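Section 6. Laundry folding: set-up and limits

6.1 Scope

The Dridanus handheld pair is used to record folding work on beds, tables and counters. Recordings are used to train the Barora arm. This section covers preparing the work surface and recording a fold. It also states which parts of the chore the arm can currently do alone. For charging and pairing, see Section 3.

6.2 Before you start

1. Clear enough of the surface to lay one garment flat. Folded stacks and unsorted clothes may stay on the bed.
2. Open curtains or turn on room lights. Keep lighting the same for the whole session.
3. Wipe both sensor windows with a dry cloth.
4. Close the jaws fully and check that the two fingertips line up. If they do not, stop and repeat the alignment in 3.4.

CAUTION: Do not tighten the housing screws to correct finger alignment. The housing can crack.

6.3 Recording a fold

1. Spread the garment flat. Rest the closed fingers on the near edge and hold still until the tone sounds.
2. Open the jaws, pinch a single layer, and lift slowly.

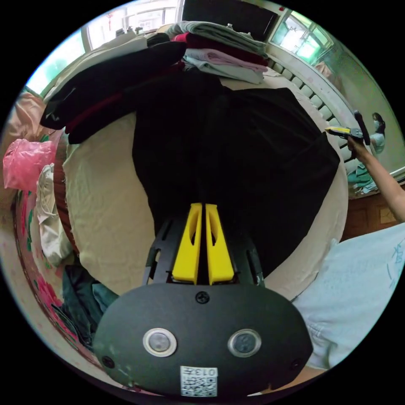 3. Carry the edge to the fold line and release. Do not drag the fingertips across the sheet under the garment.
4. Smooth the fold with the closed fingers.
5. Repeat until the garment is folded, then place it on the stack.

NOTE: Dark fabric gives weak edges. If error 112 appears, lay the garment on a lighter sheet and begin again at step 1.

NOTE: Up to 300 folds can be stored before transfer.

6.4 What the arm can do without an operator

Towels and pillowcases laid flat: supported. T-shirts laid flat: supported, with supervision.
Garments pulled from a mixed heap: not supported. The arm often picks up two items or grips the bedding.
Buttoned shirts, fitted sheets and socks: not supported.

In bench trials led by Serpil Öztürkmen, the arm was given 100 T-shirts already spread flat and folded 71 without help. Most failures occurred at the first pinch. Plan on a person sorting, spreading and checking every load.

Firmware 2547 or later is required for unattended towel folding.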